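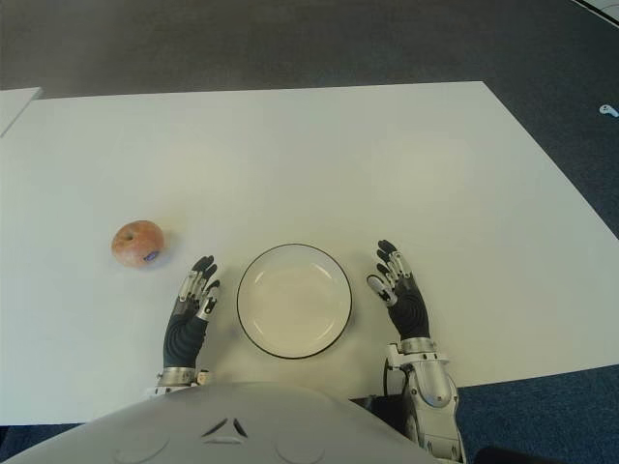
Where should the plate go if there's only one of me eating?
In the middle of the table's long side, a little nearer to you than to the far edge, with whatever you're having alongside it within easy reach.

Section 3: Laying and Using the Varkden Table

You have built the table. The leftover bolt is a spare (check Section 2 before believing this). What follows covers daily use, and assumes the top is the right way up.

3.1 Before the first meal

1. Peel the protective film from the tabletop. Start at a corner. It will come off in one glorious sheet or in 50 small ones, and we have never been able to predict which.

2. Wipe the top with a damp cloth and a drop of washing-up liquid. Leave it to dry for 20 minutes before you put anything on it.

3. Press down on each corner in turn. If the table rocks, turn the foot under the high corner anticlockwise until it stops. Do not fold up a beer mat. We supplied adjustable feet at some expense.

4. If you own the matching side table, leave a gap between the two. Pushed tight together they look like one big table until someone leans on the join.

Note: On carpet, the feet sink a little during the first week. Check for rocking again the following Saturday, then stop thinking about it.

3.2 Laying a place

The top has a matt finish, so a plate stays where you leave it and crumbs show up very well. Customers have written to us about both of these, in different tones.

1. Put the plate down first. Everything else is arranged by reference to the plate, including you.

2. Keep it a hand's width in from the front edge. Any closer and a sleeve will find it.

3. Set fruit, bread or anything else that doesn't need a dish to one side, straight on the surface. Whole fruit with its skin on does no harm. Cut fruit goes on the plate.

4. Glasses go on the other side from the fruit. Elba Riquelme, who wrote the first version of this guide, put them on the same side and then had to write Section 5 (Spills).

Caution: Do not slide stoneware across the table. Many plates have an unglazed ring underneath, and it will draw a grey line on a pale top. Lift, then lower. The line comes off with cream cleaner, but you will have to be sorry first.

3.3 Fruit, and the stickers on it

This part was added after the Birnthorpe showroom sent us a tabletop with a great many small ovals on it, arranged by children into what may have been a horse.

1. Take the sticker off the fruit before you wash it. Use the side of a thumbnail and pull slowly.

2. Put the sticker in the bin. The table edge is not the bin. Neither is the underside, where we will find it if you ever send the table back.

3. If a sticker has already been applied to the table, lay a warm, wet cloth on it for 3 minutes and roll it off with a fingertip. No knives, no scouring pads.

4. For any gum left behind, rub in a little cooking oil, wait, then wash the patch with soapy water.

Note: Apples roll. They roll more on a table that failed step 3 of 3.1, and this is a perfectly good way to find out. Stand them stem end up or put them on the plate, where the rim will hold them.

Caution: Don't leave soft fruit in one place for days. Plums and berries leak from underneath and keep it quiet. The finish will resist the juice overnight but shouldn't be asked to do it for a week.

3.4 Clearing up

1. Plates first, then glasses, then food. If you do it in any other order the table will survive, though Kiều Sầm in our customer care team would like it known that most of the breakages she hears about began with someone carrying "just the one more thing".

2. Brush crumbs towards you into a cupped hand or an empty plate. Brushing them away from you puts them on the carpet, and they go in a good deal further than they come out.

3. Wipe from the far edge to the near one. Rinse the cloth once. Wipe again.

4. Have a look under the table. Things that leave the table at mealtimes tend to stay on the floor until somebody treads on them.

3.5 Marks and what to do about them

Tea, coffee: soapy water, same day.
Beetroot: soapy water, immediately, and some reflection.
Felt-tip pen: Pal surface cream on a soft cloth, small circles.
Candle wax: let it harden and lift it with a plastic scraper.
Hot pans: the finish can't be repaired at home. Use the Zokcombe trivet packed in the box, under the cardboard you've already thrown away.

For replacement feet, quote the number printed on the underside of the top, at the left-hand end. Clear the table before you turn it over to look.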